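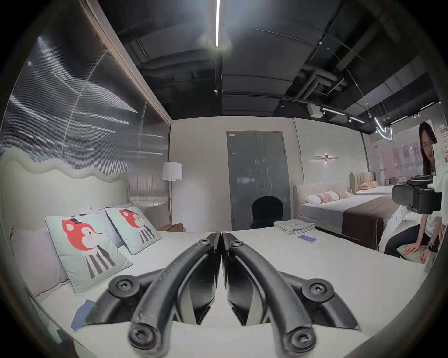

Mehr Schlaf fürs Geld? Parkora eröffnet Bettenhaus in Mevach

7. Juni 2023

Endlich tut sich was in der alten Markthalle! Seit gestern hat in Mevach das neue Bettenhaus von Parkora geöffnet, und ich bin natürlich gleich hin, obwohl ich eigentlich nur Brötchen holen wollte. Auf zwei Etagen stehen Matratzen, Lattenroste und Bettwäsche, so weit das Auge reicht – 194 Decken und Kissen hat das Haus nach eigenen Angaben im Sortiment. Ich habe bei Nummer sieben aufgehört zu fühlen.

Angekündigt war die Eröffnung ja schon für Februar, dann kam die Sache mit der Lüftung dazwischen und der Laden blieb erst mal zu. Jetzt arbeiten dort 11 Leute, die meisten aus dem Ort, und im Herbst soll noch jemand für die Näherei dazukommen. Da kann man dann Bezüge kürzen lassen, was ich großartig finde (meine Dachschräge und ich haben da ein paar Wünsche).

Im Erdgeschoss liegt vor allem günstige Ware, oben wird es deutlich teurer. Die Kaltschaummatratze Flinusix kostet zum Start 405 Euro, später dann 500. Probeliegen darf man so lange man will, die Schuhe bleiben bitte an der Treppe. Gleich neben der Kasse hat außerdem das Café Alarcón eine kleine Theke aufgebaut, der Mandelkuchen war mittags leider schon weg.

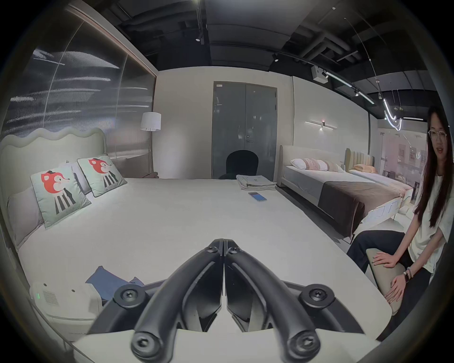 Nimmt der Laden alte Matratzen zurück?
Wer eine neue kauft und liefern lässt, kann die alte kostenlos mitgeben. Ohne Kauf bleibt nur der Wertstoffhof.

Geöffnet ist werktags von zehn bis achtzehn Uhr. Parken würde ich hinten am Bach, vorne am Markt war gestern alles dicht.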